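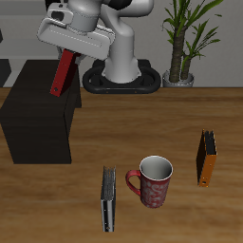
How much should we set aside for the gripper if the arm is already in the budget?
Set aside 500 dollars for a plain two-finger gripper, and keep a separate line for spare pads and the cable.

Small arm for binder filing, what to budget?
Planning and Purchasing > Small Automation

shelfmark_jo
Our office in Husisside wants one tabletop arm to move ring binders from a table to a box and back. I have the sim working with a red, a silver and an orange binder, plus a mug so there's something to avoid. I need a parts list by the end of September. Troka quoted me 137 for the mounting kit and 129 for the same kit without the cable. The arm itself is a separate quote I'm still waiting on. What am I forgetting?

dunlap_bench
Take the one with the cable. For a difference of 8 you won't find a decent one anywhere else, and then you have two vendors to call when it doesn't fit.

rk_pallet
Disagree. The kit cable is a fixed length. If your controller goes under the table you'll end up buying a longer one anyway. Measure first, then order.

shelfmark_jo
Controller is going under the table, so that's a fair point. I haven't measured.

oldgreycabinet
My order for a job like this would be:

1. Weigh a full binder. An empty one tells you very little. Add the gripper's own weight and check the total against the arm's payload at full reach.

2. Check the finger opening against your thickest binder, and leave room on both sides. Do this in the sim with the fingers spread over the table before you pay for anything.
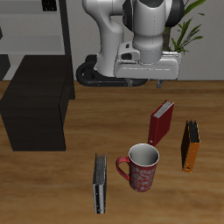
3. Price the table. People buy the arm and then bolt it to whatever is in the room. If the top flexes, your repeatability numbers don't mean much.

4. Put spare finger pads in the first order. Shipping on a second small order can cost more than the pads.

5. Leave money for a stop button and a person's time to set it up.

dunlap_bench
I'd move 3 to the top. We had to replace our table after the arm was already on it.

rk_pallet
And I'd drop the arm until you know how many binders move in a day. If it's a handful, a cart is cheaper. The sim won't tell you that.

shelfmark_jo
The cart came up already. The boss wants the arm because the same one would do labeling later. I'll weigh the binders tomorrow morning and measure the cable run.

oldgreycabinet
If labeling is coming, ask Troka now whether the mount takes a second tool. Get the answer in writing with the quote.

shelfmark_jo
Will do. Asking for both versions of the kit on one quote too.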